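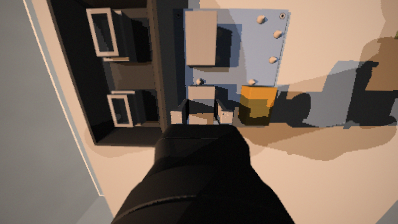

Vonudden, January

tierney-results: README

Match results and scorer data for the Tierney League, amateur rugby union, men's and women's. Put together by Teresa Madigan, with a lot of typing from Clodagh Gilmartin. Rough in places. Read the known problems bit before you use it for anything.

What's in it

Results, line-ups where we have them, scorers, cards, kick-off times. Nine seasons for the men, five for the women. Friendlies left out. Cup games are in, but only from the quarter-finals on, earlier rounds were never written down properly.

Files

matches.csv - one row per match
scorers.csv - one row per score, links back on match_id
clubs.csv - club names, old names, grounds
notes.txt - odds and ends, mostly Clodagh's

All comma separated, UTF-8. Watch the accents in clubs.csv if you open it in a spreadsheet, they get mangled.

Where it came from

Match cards mostly. Clubs post them to the league secretary, she keeps them in folders, we typed them up. Gaps filled from the Zaltell match reports and a few programmes. Where card and report disagree we took the card. Aisling Hanrahan checked the women's seasons against her own notebooks and found a fair few wrong conversions, now fixed.

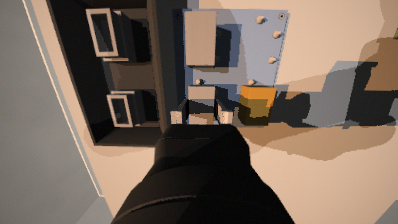

Minutes for tries are as the referee wrote them, so plenty of fives and tens. Don't go working out anything clever from them. Penalty tries are scorer = PT, no player id, and the points value is whatever the law was that season. Bonus points are in there own column, blank if the season didn't have them.

Known problems

Grornholm changed name twice and there are still rows under the old one. Use club_id, not the name.

Seven matches have a final score that doesn't add up from scorers.csv. Marked check = Y. If you were there, write to us.

Replacements before the third season are guesswork. Some cards just say "bench used".

Abandoned games have status = A and the score when play stopped. The league let some stand and replayed others, see notes.txt. Filter them out if your doing tables.

Two players called J. Walsh at the same club, same position. Not seperated yet.

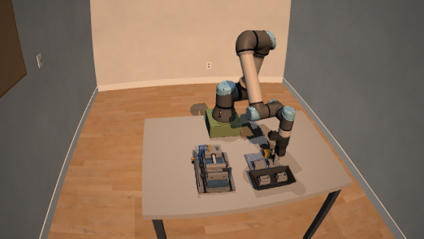 Using it

Free for anything non-commercial. Say where you got it. Els Dekker has a short script that builds league tables from matches.csv, ask and she'll send it.

Please don't publish under-18 names. They're down as initials and should stay that way.

Changes

v8 - women's conversions fixed, ground names tidied
v7 - cup semi-finals added, Isamu Nomura's corrections to the sevens day taken in
v5 and v6 - card colours, then card colours again

Corrections to Teresa, with the match_id please.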